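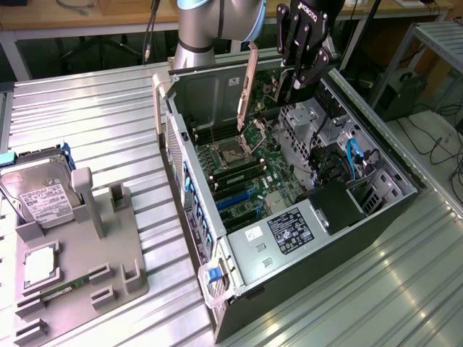
Tower on its side, panel off, CPU socket open.

Cleaning an old desktop tower

Lay the case on its side before you start, so the motherboard looks up at you. Unplug it from the wall and press the power button one time.

When the socket is open like this, keep the brush far from the gold pins. I bent two of them last August and had to buy another board from a shop in Cekstead for 165. Close the lever if you will stop for lunch.

Leave the memory sticks for the end. Push them straight down with both thumbs until the clips close.

Put the hard disk away from the case, standing in a tray or a box with soft sides. For the dust in the power supply I use only air from outside. Please do not open it.

Thanks to Nkechi Fashola for the tip about the thumbs.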